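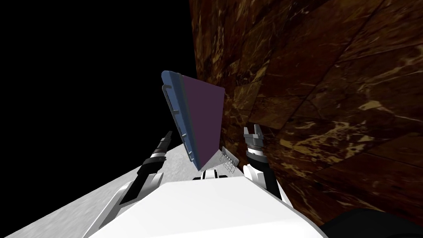
Bench notes, September, Tuesday, 3:30 pm. Adhesive trial on the Jarby paperback stock, second round. Spine glue is the Malletti cold-set PVA, brushed at two coats, with the Chambi hot-melt as the control. The question is still whether the cold-set holds the first and last signatures when a book is tilted and carried by its boards with no support under the spine. A book up at a slant, like the one in the air between the two empty grippers, puts its weight on the joint in a way the flat press never does, so the tilt test stays in the schedule.

Conditioning: 30 hours under weight, boards interleaved with silicone release paper. The humidity log has a gap overnight — battery in the logger. Replaced it and carried on.

Page pull: five copies from each batch, centre leaf and both end leaves. Cold-set let go at the rear end leaf on one copy. The fibre tear was clean on the paper side, so the glue film was probably thin there. Hot-melt showed no pull-outs, but the spine cracked on opening at 200 cycles and the cover lining has gone a grey colour near the head.

Flex counter reads 3,351 in total, both batches. Reset it before the next run.

Udusix mull cloth is stiffer than the old roll. It needs a damp brush before laying or it lifts at the tail. Trim after drying, not before.

To do: recut the end leaves with the grain parallel to the spine, check brush width, order more release paper, repeat the rear joint with a third coat.

Reading time: 2 min

We use cookies to keep this site working. Accept / Manage settings

Contact the bindery workshop | Copyright, all rights reserved | Back to top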